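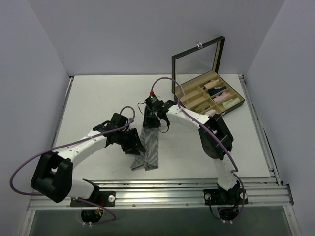
White tabletop, pale walls

The woman who runs the alterations shop in Ullitbridge didn't want her name in this, and she didn't want to sit down either. So I followed her around with my notebook while she pinned up a pair of curtains, and we talked about mending, which is what I'd come for (well, that and my coat lining).

She started out hemming band uniforms for the high school over in Quinlan. "They brought me 154 pairs of pants in July," she told me, "and they wanted them back before practice started. I learned to hem very fast!"

I asked what people bring in most. Jeans, she said, always jeans, and always the same spot on the inner thigh. "They wait until there's a hole you could put a fist through. Come in when it's thin! I can do so much more with thin."

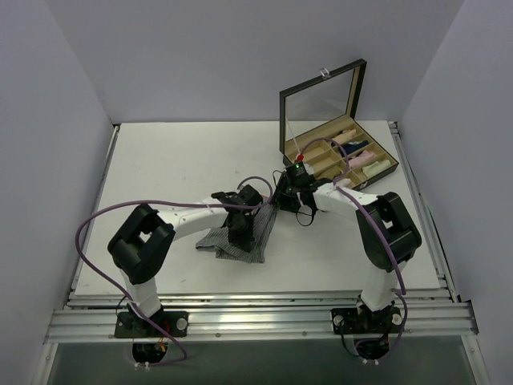

She's got strong feelings about thread, too. She buys a brand called Kunard in cones and won't touch the little bargain packs from the grocery store. "Pull on it. If it snaps in your hand, what's it going to do in your elbow?" I went home and tried this on my own sewing box - most of it is in the trash now.

Then there was the wedding dress. A bride drove in from Sandance with 400 tiny beads in a sandwich bag and the bodice they'd come off of. It took 2 weeks of evenings, and she charged less than she should have. "I'd quoted her before I opened the bag," she said, laughing so hard she had to put the pins down. 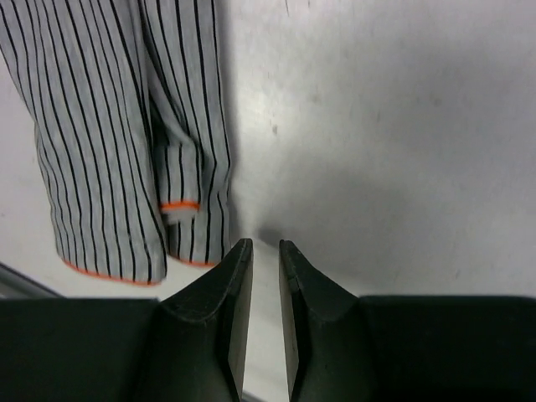
Does she mend her own clothes? She held out her sleeve and showed me a cuff with the button hanging by one thread. "Next week," she said. My coat will be ready then as well, and I've been told to bring the jeans I was wearing.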